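The case against the fancy coffee cup

Charmaine Van der Merwe has been selling cups for long enough to be tired of what is said about them. I had gone to see her about double-walled glass, the sort that makes a drink look as if it is hanging in the air, and I went in doubtful. I had been told by one shop that it keeps coffee hot "for hours", and by another that it improves the taste.
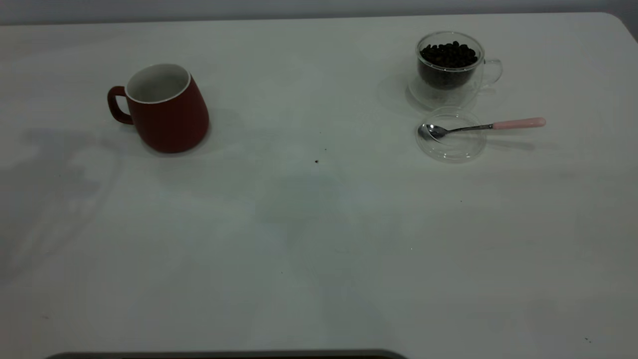 "Hours is rubbish," she says. "I'd like to meet the person who sat there with a thermometer. You get a bit longer than you would from thin glass, and you don't burn your fingers. Those are two decent things. Why does anybody need to make up a third?"

Her shop, Hlongwane, stocks both kinds: the plain ceramic mug with a handle you can get hold of, and clear glass with a gap between the walls. She fills a glass one with dark roasted beans when she wants people to notice it. I put it to her that this is a trick, and that anything looks good full of coffee beans.

"Of course it's a trick. Put beans in a jam jar and it'll look good too. I've told customers that. Some of them went home and did it."

She is less relaxed about the claims made for taste. A sales rep for Plilline once told her that glass "opens up" a coffee in a way that ceramic can't. She asked him to prove it, and he offered her a leaflet. So she ran her own test at home with her friend Bit-na Nam, who drinks far more coffee than she does. They used the same pot, a red mug with a white inside and a glass cup, and Bit-na kept her eyes shut.

That last part bothered me. Surely you can tell which is which from the feel of the rim?

"You can, yes. We thought of that afterwards. Glass is smoother on the lip, or mine was, and the mug was thicker. So it wasn't much of a test. She preferred the mug, for what it's worth, and I'm not going to put that on a sign."

Bit-na, when I rang her, remembered it differently. "I said I preferred the second one. I've no idea which was the second one. Charmaine wrote it down."

Charmaine says she didn't write anything down.

There is a question of cleaning as well. The usual line is that glass is easier because you can see the dirt. I have never found that seeing dirt made it easier to shift, and a white-lined mug shows a tea ring perfectly well. Charmaine agrees up to a point. What worries her is water getting in between the walls if the seal goes. She had it happen with a set of her own in June – a mist inside one cup that no cloth could reach – and the maker, Hekirex, sent a replacement without arguing. She still thinks customers should be told it can happen.

"People ask me if they can go in the dishwasher. I say read the bottom of the box. Then they say they've thrown the box away."

And the price? She sells a mug for £7 and has seen a pair of glass cups elsewhere for £70. I asked what could possibly be in the difference.

"A nice box," she says. "The one they throw away." Then, more fairly: "Some of it is the work. Making two walls and joining them properly isn't nothing. But seventy pounds? I wouldn't, and I get them at trade."

I asked which she uses herself in the morning. She took a while over it, and I had the feeling she was deciding how much stock she had left.

"Mug," she says. "Glass if my sister's coming, she likes to see how much milk I've put in."

I bought a mug. The glass ones I am still not sure about, and she made no effort to talk me round.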